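Saturday, January 6, 2024

So I finally got over to the Verkwood open day in Dremstead, and I'm so glad I did! I'd wanted a proper look at the Zosness kit (the little bench arm with the wrist camera) ever since I read the leaflet in August.

They let you have a go yourself, which I hadn't expected. You get 16 minutes at a bench, and the first job is teaching the arm where "home" is, using a cross of blue tape stuck down on a grey surface. Cheap as chips, but I liked that, as I could do the same in my garage. Setup was easy enough, though the menus are a bit of a maze and I got lost in them twice.

The basic kit is £345, or £425 with the camera, and I'd pay the extra. Lining up by eye on the plain one took me ages. Olaniyan had a stand by the door too, mostly selling spare cables, and I came away with 2 of those and a free mug. I'm going to sleep on the arm, but I've already measured the shelf.

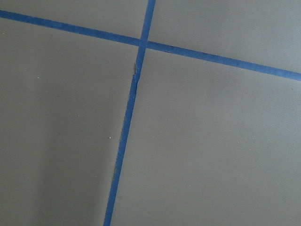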